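Snack bars: keep the display box or decant?

pebblecove
Joined: April
Posts: 84

OK so I caved and bought the bars by the case again, and now I'm back to the same question as last time. Do you leave them in the box they come in or put them out in something nicer? I like the box on the table because everyone can reach in, but it does take over.

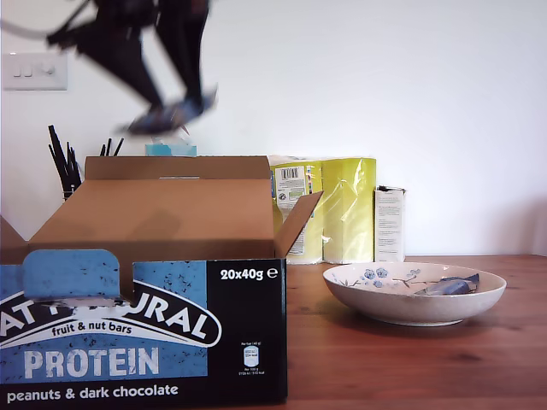

Box open, flaps and all

Half of me wants to cut the flaps off. The other half knows I'll want to close it again when we have company.

mudroom_mel
Posts: 1000

Cut them off!! I did mine with kitchen scissors and never looked back. Or do what my sister does and only put a couple out at a time, the rest stays boxed in the pantry.

pebblecove

Mel I tried your sister's way - shallow bowl next to the box. I do like it, it looks like I planned something.

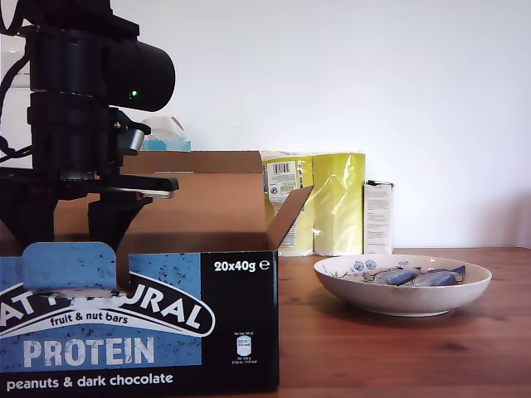
Two in the bowl

Faisal Lodhi
Posts: 50

I'm going to disagree with both of you. A bowl is for fruit. Wrapped bars slide around and the kids dig through them like it's Halloween. I use a Heketti drawer divider and they stand up in rows. Also, which ones are these? I can't do the all-date kind.

pebblecove

Faisal, fruit and nut protein bars, peanuts & dark chocolate. The wrapper has a clear bit so you can see the chunks, which is dangerous at four in the afternoon. I put one on my plate with the little blue berries so I'd at least sit down to eat it.

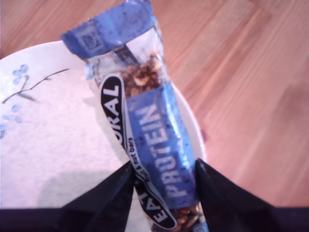 On the good plate

As for the divider, my drawers are full of Spanos lids and I'm not starting on that this weekend. So for now it's box on the left, bowl on the right, and I top up the bowl when it runs low.

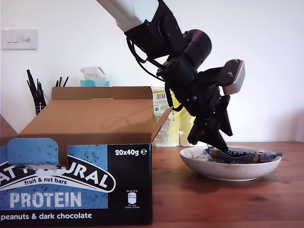

Faisal Lodhi

Fine, but give it 5 days and tell me if you're still topping it up. I did the bowl thing for a month and ended up eating straight from the box like a raccoon.

mudroom_mel

Still say cut the flaps.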